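4. The Open Day Demonstration

4.1 Setting and visitors

The demonstration was held at the Vurkberg laboratory during its annual open day in December. Visitors came through in groups of up to 14, and each group stayed at our station for one session. Most had no technical background. A few came from Kestville, where a packaging plant already uses older fixed-program arms, and their questions were more detailed than the rest.

We showed the grasp planner in simulation on a large wall screen. Using the simulator let us restart a session from the same starting state, and it let visitors stand as close to the screen as they liked. The planner was the same version used for the experiments in Section 3, with no changes for the event.

4.2 Task and display

At the start of each session the visitors picked a target by calling out an object. The operator typed in the choice, and the planner then searched for a grasp and drew the motion on the screen. The object set mixed shapes that suit a parallel gripper with shapes that do not. A tennis ball and a small cup are easy to tell apart from their neighbors, but a hammer has most of its weight at one end, and a tall box standing close to other items limits the directions from which the hand can come down.
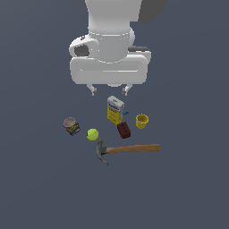

Visitors could also ask the operator to pause the motion before contact. We had added this option for our own debugging and did not expect it to matter much. It was used in most sessions. During a pause the operator explained which grasp had been chosen and read out the next best candidate, and visitors often argued for a different one. When they did, the operator entered their grasp by hand and ran it from the same state.

4.3 Record keeping

Over the day we logged 200 grasp attempts, counting both planner grasps and visitor grasps. Of these, 133 ended with the target lifted and held. An attempt was stopped and logged as a failure if the planner took longer than 60 seconds to return a motion. We did not record names, ages or voices. The visitors' questions were written down by a second member of the team at the Prenholm desk next to the screen.

The success rate should not be compared directly with the results in Section 3. Visitors tended to choose the objects they thought would be hardest, so the targets were not evenly spread. Visitor grasps were also entered by an operator under time pressure, and small errors in the typed angles are likely. We keep the two kinds of attempt separate in the Cortés log format and treat the open day data only as a source of difficult cases for the next version of the planner.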